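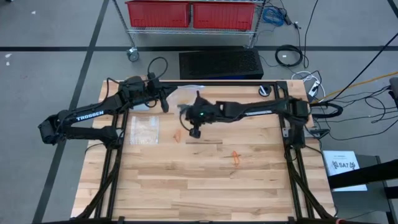
Cable service on a two-arm table cell

October 13, 2019

The cell had been dropping the left arm off the bus since January. The fault was rare at first, once in several days, and it always cleared on a power cycle, so it stayed at the bottom of the list. Last month it began to show up during normal moves and I stopped work to deal with it properly. These are my notes on the job, including the parts I got wrong.

The layout

Two arms, one marked Trossen, face each other across a butcher-block table, with black metal rails framing the work area. Each arm has a gripper and its own cable bundle leaving at the base. A computer tower or case is on the floor behind the table. The control script is one I maintain under the name Zurnik. It reads both arms at a fixed rate, logs every missed reply, and stops motion when it sees too many of them in a row.

The log was the useful part. Over one afternoon it held 125 missed replies. All but a handful came from the left arm, and most of those came from the wrist joint and the gripper, the last devices on the chain. A bad supply would be expected to affect the whole arm. A bad motor near the base would take out everything after it. Losses at the far end only, and only in some poses, point to the cable or connector feeding the wrist.

Finding the pose

I wrote a short routine that moves one joint at a time through its range and waits at each stop. The wrist was swept through 90 degrees in small steps while the log ran. The errors grouped at one end of the sweep, where the cable loop above the wrist was pulled straightest. Backing off a few steps cleared them. Going forward again brought them back.

My first mistake was to assume the connector at the wrist. I unplugged it, found nothing wrong, plugged it back in and got a clean run. I called it fixed. It failed again the next morning. Reseating the plug had moved the cable slightly, and that was enough to hide the fault for a while.

The break was in the cable itself, close to the strain relief. From outside the jacket was fine. Bending it between two fingers with a meter attached opened the circuit every time.

Replacing the cable

Power off at the strip first, then wait for the lights on the arm to go out. The joints hold no position without power and the arm will fall, so put a hand or a foam block under the elbow before switching anything. On this cell the left elbow hangs past the edge of the table, over the floor, and there is nothing under it to stop it.

I ordered the replacement from Besico. They sell the cable by length with the ends already crimped, and I ordered one size longer than the original. The old cable was short enough to go tight at the end of the sweep, and that was what killed it. The new one makes a tall loop above the wrist. It looks untidy and it can catch on things if the loop leans inward, so it needs to stand up and away from the gripper.

The order of work was as follows.

1. Photograph the old route before removing anything.
2. Cut the ties from the wrist back to the elbow and leave the ones near the base in place.
3. Unplug the wrist end, then the elbow end.
4. Lay the new cable along the same path with no ties and plug in both ends.
5. Move the joints by hand through the full range, watching the slack at the elbow as well as at the wrist.
6. Tie loosely, repeat step 5, then tighten.

Step 5 took longer than the rest of the job put together. The cable has to clear at both extremes, and a tie moved a finger's width along the link changes the loop more than I expected.

Screws and alignment

With the arm already down I checked the base fasteners on both sides. Two on the left mount turned with very little effort. I cleaned the threads, used a medium-strength thread locker, and marked each head with a paint pen so that movement shows at a glance. The right mount was tight and I left it alone.

Loose base screws shift the arm relative to the table, so the alignment had to be done again. I bring the two grippers up near the top middle of the table, pointed at each other with a narrow gap between them, and check that they meet at the same height. The left one was low. A small offset in the Zurnik settings file took care of it. I would have preferred to shim the mount, but the offset was quicker and it is easy to undo.

Test run

The test was 900 cycles of reach, close, open and return on both arms, with the wrist taken to the bad end of its range on each one. I ran them empty first, then did a shorter set with light objects on the table. Plastic bags are the worst case for these grippers, and I keep a few around for that reason. They slide, they fold under the fingers, and the arm makes many small corrections at the wrist. That loads the cable in a way the plain sweep does not.

Missed replies over the full run: 19, spread evenly across both arms with no pose in common. I consider that background for this bus. The stop threshold was never reached.

Still open

The floor wiring behind the table needs to be sorted out. The base bundles are fine, but past that point there are loose coils, and I want them off the floor before the next cable fault has to be traced through them. I have a length of Sevetti cable tray for this and have not decided whether to hang it from the back rail or from the table itself — the rail is easier to reach, but I use it for other things.

The right wrist cable is the original short one. It logs clean today. I have a second long cable in the drawer and will fit it when the right arm next comes down for service.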